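Flernetti Forums > Crowdfunded Games > Delacroix Engine RPGs
Thread: Drarnolbridge campaign page is up, who's backing?

mossgoblin
December 1, 2025
So the Drarnolbridge page went live this morning and I've read the whole thing, including the bit about stretch goals that most people scroll past. For anyone who missed the demo: top-down, party of four, set in a toll town where the bridge charges you in memories. You pay to cross and you lose a skill or a bit of your diary. I lost the ability to read signs in the first hour and spent the evening walking into the tannery by mistake. Loved it.

Basic tier is the game on release, middle tier gets you the beta, and the top tier lets you name a toll collector, which will go the way these things always go.

I'm in for the middle one.

pilchard_dave
Not backing. I've got 11 crowdfunded games on my account and 3 of them exist.

The demo was good, I'll give them that. Demos are always good. A demo is the two rooms they finished.

tinfoil_otter
It was a fair bit more than two rooms. There's the whole lower town and most of the river path if you pay the second toll. Did you pay the second toll?

pilchard_dave
I did not pay the second toll. It wanted my lockpicking.

tinfoil_otter
Well there you are then.

Hexwife
My worry is the combat. Jundness made one game before this and the fights were like filling in a form while someone hit you. They say on the page that it's been rebuilt from scratch, but the demo only had the rat fight and the argument with the ferryman, and the argument was harder.

On the plus side the inventory is much better. You can drag a stack without it landing on the floor, and coats have pockets now. I put a lantern in a pocket inside a bag and it stayed lit and set fire to my letters. I was cross, but I respected it.

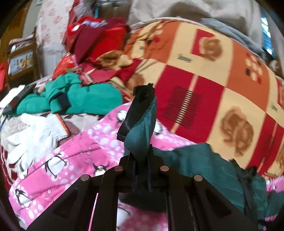 Does the beta save carry over to the full game?
According to the campaign page, beta saves will be wiped before release, though your character's name and portrait are kept.

I copied that from the page's own questions section as it's come up in the other thread as well. Personally I'd sooner keep the lockpicking and lose the portrait. My portrait looks like a worried turnip.

mossgoblin
Wiping saves is normal. I'd be more bothered if they promised to keep them.

grumblecore_77
Can we talk about the target? They want enough money to pay a small team for a bit over a year, and they've put full voice acting at 70 per cent funded. Not as a stretch goal. At 70 per cent. What does that even mean? If they stop at 69, do we get mumbling?

Hexwife
I took it as a typing error.

grumblecore_77
It's in the chart too.

Hexwife
Then it's a typing error with a chart.

pilchard_dave
This is what I mean. I'm supposed to hand money over to people who can't draw a bar.

tinfoil_otter
They're making an RPG, Dave, they aren't doing your tax return. I've backed games with beautiful charts. One of them had a pie chart of where the money would go, and the money went.

mossgoblin
Since people asked, my notes from a second run through the demo. I tried it on the old laptop this time, the one with the fan that sounds like a hovercraft.

Loading is slow going into the lower town and fine everywhere else. The text is readable on a small screen if you turn off the parchment background. Controller works but the map is fiddly, and I kept opening the diary when I wanted the lamp. Clothing matters more than I'd noticed the first time. If you turn up at the tollhouse dressed above your station they charge you a better memory. 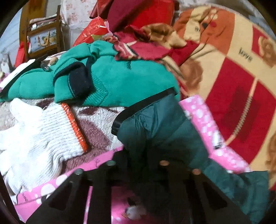 The music I'm less sure of. There's one tune for the tollhouse, it has a bagpipe in it, and you'll be in the tollhouse a lot. I muted it on the second run and felt guilty every time the barmaid tapped her foot to nothing.

I also found out you can refuse every toll and go the long way round by the marsh. It took me 57 minutes of real time and there's one goose in it. You get an achievement called Thrift.

pilchard_dave
Right, that's the first thing anyone has said that makes me want to play it.

tinfoil_otter
Dave's found his build.

quietly_rolling_ones
Long-time reader, hardly ever post. I'd disagree with Hexwife on the combat. I played their first game all the way through, and it was clumsy, but the idea underneath was sound — each enemy wanted something and you could usually work out what. The trouble was the menus. If they've kept the idea and thrown out the menus I'll be happy.

The rats in the demo wanted the cheese. I gave them the cheese. No fight.

Hexwife
I had cheese the entire time.

quietly_rolling_ones
Most people do. It's in the starting kit, under the rope.

I'd like to see more of that and less of the ferryman, who goes on. The writing in general could lose a quarter of its length and I wouldn't miss it. Every shopkeeper has a tragic past. I wanted to buy a hat, and I had to hear about a flood first.

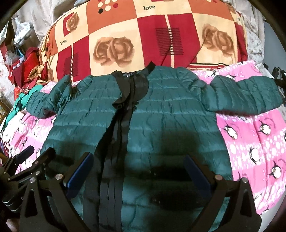

The side quests are better than the main one, at least so far. There's a woman by the weir who sold her memory of where she lives and needs walking home, and you can only do it by asking her neighbours odd questions. No marker on the map and no arrow over anybody's head. I got it wrong twice and moved her in with a cooper. They seemed happy enough, so I left it.

grumblecore_77
OK that does sound good. I still want the chart explained.

mossgoblin
I've asked under the first update. Will post if they reply.

pilchard_dave
I've put in for the basic tier. Don't say anything.

tinfoil_otter
Wasn't going to.

Hexwife
That makes 12, does it?

pilchard_dave
I said don't say anything.

mossgoblin
Reply from Jundness about the chart: "Thanks, we'll look into this." The chart is now gone. The voice acting is still there, it just isn't at any per cent.

grumblecore_77
I preferred the chart.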